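Black plastic food trays to be sorted separately in Flenard trial

Households in Flenard are to be given a separate collection for black plastic food trays under a trial that starts in February. Clear plastic containers will continue to go in the existing mixed recycling bin.

The trial covers 2783 households and will be run by the waste contractor Clada. Trays will be taken every second Friday, on the same round as glass.

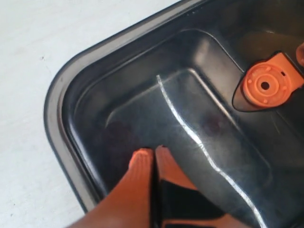 Carbon black, the pigment used in most dark food packaging, absorbs the near-infrared light that sorting lines use to tell one polymer from another. An item coloured with it gives little or no return signal, so the line treats it as residue and it leaves with the general waste. Shape makes no difference to the reading: a black tray with a raised rim and a recessed floor is rejected in the same way as a flat lid. Glossy surfaces can add stray reflections, but the pigment is the main cause.

Marjan Tehrani, who manages the sorting line for Clada, said the separated trays would be shredded and tested by density. "We know what goes into the bin by weight. We do not know how much of the black fraction is PET and how much is polypropylene, and the price depends on that," she said.

An earlier test at the Nerine depot used 737 kg of material from two rounds. Around a third was lost to food residue and film lids that had not been removed. Residents will be asked to rinse trays and peel off the film — labels may be left on.
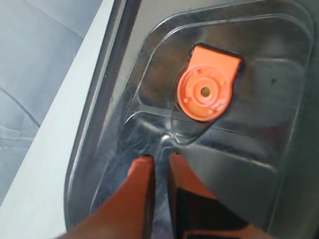
Page last updated: Friday, 14:20

Clear containers are not part of the trial. Transparent PET is read without difficulty by the present equipment and has an established buyer. Scratches and surface marks do not affect sorting.

Rostam Pakzad, of the packaging firm Rostami, said some of its lines had already moved to a dark pigment that contains no carbon black and can be detected. The change adds a small cost per tray, and older stock will remain in shops for several months.

Collection bags will be delivered with the next calendar. Results are to be published once the last round has been weighed.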